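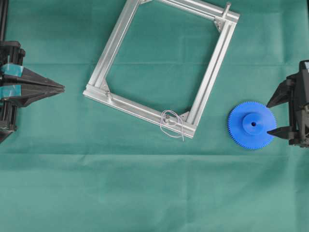
Thanakorn Nilsuwan won't start a job until the cloth is down. It is the first thing he does when I arrive at his workshop in Clallach, before the kettle, before he has even taken his coat off. He shakes it out over the bench, tugs at the corners and gives it one long sweep with his forearm.

"Green is best for me," he says. "Silver things show up on it, black things show up on it. I had a grey one for years and I lost so many little screws on that cloth, you wouldn't believe it."

I had come to talk about aluminium extrusion, the slotted metal bar that people build shelves and benches and camera stands out of, and which Thanakorn has been cutting, joining and generally raving about since he left his job at Cerska. He runs a small business called Ongart, making frames to order, and on Saturday mornings (he calls them his open mornings) people bring in things they have started at home and can't get square.

Getting things square is his great subject. He can talk about it for an hour, and did!

"People think it's the cutting. A bad cut, yes, you will have trouble. But most of the frames I see were cut perfectly well and then tightened in the wrong order. You do one corner up hard, then the next, and by the last one you are pulling the whole rectangle over. Leave every corner a bit loose. Lay it flat. Measure from corner to corner, both ways, and then tighten."

He likes to work flat for as long as he can, which is where the cloth comes in again. It saves the finish from scratches, and a frame can be turned round on it without lifting. I asked whether the creases bothered him. He looked quite surprised.

"It lives folded in a drawer, so it has creases. I ironed it once. My wife still talks about it."

His favourite frame so far is a plant stand for a neighbour's landing, 1134 millimetres long to fit between a door and a radiator. The neighbour had been told by two shops that it would have to be a standard size. Thanakorn ordered a 2000 millimetre bar for each long side, cut them down, and used the leftovers for the feet and a pair of braces. It took him an evening. He went round in September to see it with the plants on and came home with a cutting from every one of them.

Not everything goes so well. There was a bookcase for his sister, 520 millimetres deep, that he built in the workshop and then couldn't get up her stairs. He had to take it down to bare bars on the pavement.

"In the rain," he adds. "But you see, that's what I love about this stuff. With wood and glue I would be finished. With this I just undo the bolts, carry it up in pieces, and it is a bookcase again by teatime."

What would he say to somebody making their first one? He thinks about it while he hunts for a hex key.

"Make a small rectangle, just four sides. Don't buy the big kit. Make it, check it, take it apart, make it again. The second time your hands know what to do."

He is working on a set of drawers for Rirkel, the bike repair place on the corner, and after that a folding table he has been promising himself for two years. The drawings for it are pinned over the sink. He took them down to show me, got a thumbprint on the hinge detail, and we spent the rest of the morning on hinges.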